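Reading Early-Assurance Offers: Notes for Advising Seminar, Unit 2

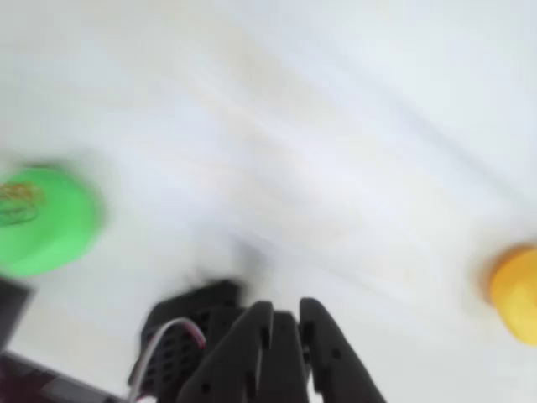 1. What the brochure says

Take any brochure for an early-assurance program in the health professions. It will tell you the entering class is the strongest yet. It will give an average test score, a scholarship total and a list of home states. Before you pass any of this on to a student, ask what was measured and who did the measuring.

The scholarship total is the weakest number on the page. At Namstead, the published figure adds up every award offered to every admitted student, including awards from other colleges that the student turned down. That money was never paid. A student who hears "millions in aid" and then opens a letter offering $3000 a year has a right to feel misled.

2. What "guaranteed" means

Read the conditions. They are usually in the catalog and seldom in the brochure. The seat in the professional school is held if the student:

- keeps the required GPA, often figured on science courses alone
- finishes the prerequisites on schedule, with no repeats
- passes an interview in the second or third year
- logs the service hours (200 at Clendow)

An interview that can be failed is an admissions interview. Call it that when you talk to families.

3. Who is left at the end

Programs report how many students enter. Fewer report how many of those same students start the professional phase. Ask for both, for the same class. If an office sends you the "progression rate," check whether students who changed majors in year one were dropped from the count. At Engelbrecht they were, and the rate looked very good as a result.

I don't claim these programs do harm. Some students are sure at 17 and stay sure. But the case that early entry causes better results is thin. The programs pick students with high grades and then report that their students have high grades.

4. Cost of the early choice

A student who leaves after two years may have taken 12 credits that count toward nothing else. Introductory professional seminars are the usual problem. Get the course list and check it line by line against the general biology or chemistry degree.

5. For discussion

Bring one program page, printed. Mark every claim you could check from public sources and every claim you could not. Be ready to defend your marks. The Clukitz planning worksheet is fine for the credit check, though its default settings assume every course transfers, so change them first.

Written work is due by 4 p.m. on the day of the June session.

Related items
Unit 1: Who Writes the Viewbook?
Unit 3: Merit Awards and Renewal Rules
Worksheet: Comparing Two Aid Letters
Reading list, transfer credit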